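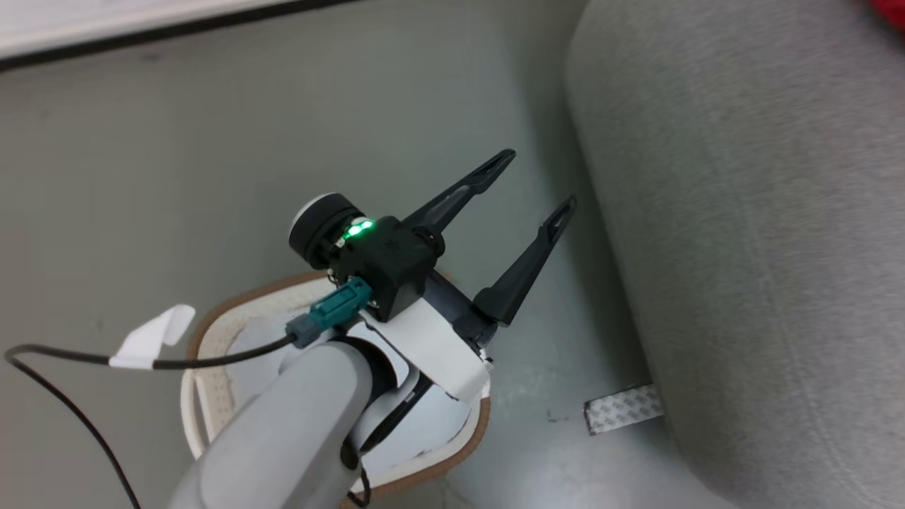 2 min read

Birkavell room check, lower floor – comments from the July round

Scope: work surface, dishes, walls, baseboards, low-level fittings. Mark each item OK, Monitor or Fix.

1. Work surface
Light gray surface under the dish. Keep cables clear of the front edge. Status: OK.

2. Round dish
White, shallow, tan-brown rim. Keep flat and away from the gray fabric. Replace if the rim is bent or the base is stained. Status: OK.

3. Cable labels
White tape flag present on the thin black cable. Confirm that the label text matches the Gamar list. Status: Monitor – list not on site.

4. Wall
White, mostly clean. Small dark specks, one faint smudge and a short diagonal scuff low on the left. Wipe with a damp cloth; do not sand. Touch up only if marks remain after 30 minutes of drying. Status: Monitor.

5. Baseboard
White trim strip over a darker gray band. Press along the joint every 20 inches and note any movement. Status: OK. 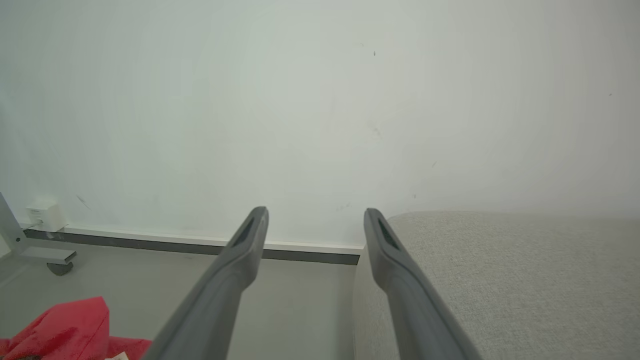 6. Low wall fitting
White boxy unit at far left, just above the baseboard. Confirm type before testing. Keep furniture 8 inches clear. Status: Monitor – enter type on the Ovum sheet.

Next round: Sunday, before 20:00.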